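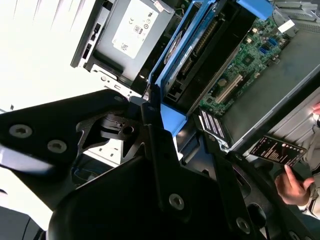
Gripper over an opened desktop tower, with the drives and one end of the motherboard in reach.

412 shares · 27 comments

So you want to teach a robot arm to work inside a desktop computer, and you don't want to write a single line of motion code. Good, me neither! I've been recording demonstrations for the Plengate project since May, and this is the page I wish I'd had when I started. I'm going to assume you have an arm, a gripper with a camera on it, and some way of driving the thing, either by pushing it around by hand or with a leader arm (ours is a Gurero, a bit stiff in the elbow but fine).

Pick one small job first. "Take the computer apart" is way too big. "Reach the blue latch on the drive carrier and pull" is about right. I write the job on a sticky note with a start pose and an end pose, and if I can't fit it on the note I split it in two. My first note said "memory" and nothing else, and I ended up with 51 recordings that all did slightly different things. I threw out every one of them.

Next, decide how you're going to drive. Hand guiding is lovely for big sweeping moves, and you feel contact right away. The trouble is that your own arms get in front of the camera, and a computer case is a cramped place already. For anything down between the drive cage and the board I switch to the leader arm and sit back a little. You lose the feel, so go slow. Slower than that. I set the speed limit in Urnar (that's our recording software) to 30 percent and leave it there all day.

Now open the case, unplug it from the wall, and lay it down so the gripper can come in from above. If it rocks when you lean on it, wedge it. A case that shifts a finger's width between takes is okay, even useful, but one that slides during a take just ruins it.

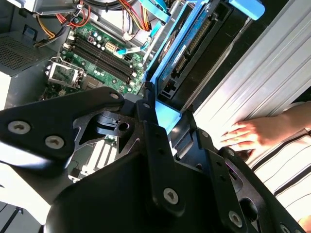 Before you hit record, do a dry run. Drive in, touch the part, back out the same way. Watch the wires especially — power leads love to catch on a bracket on the way up, and you won't feel it through a leader arm. If someone is helping you at the case, agree on a word that means stop and keep your thumb on the pause button. We say "hold" and we both say it out loud.

Then record. My routine for each take goes like this:

Start from the same rough pose, but not exactly the same one. A little variety helps a lot later.
Approach, pause for a beat, then close the fingers.
Move the part, pause again, let go.
Back out until the camera can see the whole work area, then stop the recording.

Those little pauses feel silly, but they make it so much easier to cut the recording into steps afterward. Keep the takes where you miss and then recover, too. Label them as recoveries and let the training folks decide. What I do delete is anything where I got lost and wandered — you'll know it when you watch it back.

How many takes do you need? For one latch I got something usable out of 273. For seating small parts into holders I'd plan on some 400 and a lot of coffee. Take breaks, because tired driving gets into the data and the arm will happily copy your sloppy wrist.

Once the case work is going okay, try a loose-parts tray. I like to practice there with processors and memory, where the clips and slots make you line things up properly. Come in square to the part, lower until you just touch, and let the gripper give a little before you push. Ding, the small checking script we run at the end of a session, flags any take where the fingers closed too early, and on tray work it flags me constantly.

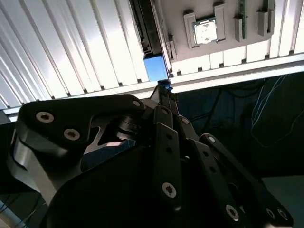

Mbrt_shop commented that the early closing went away for them once they mapped the gripper to a foot pedal and left both hands for steering. They also said to rerun the dry run after every break, even a short one, and I've started doing that.

I haven't tried the pedal yet, but I've got one on order. If you've used one with a Gurero, tell me which port you plugged it into, because the manual is no help at all.

27 comments · Share this page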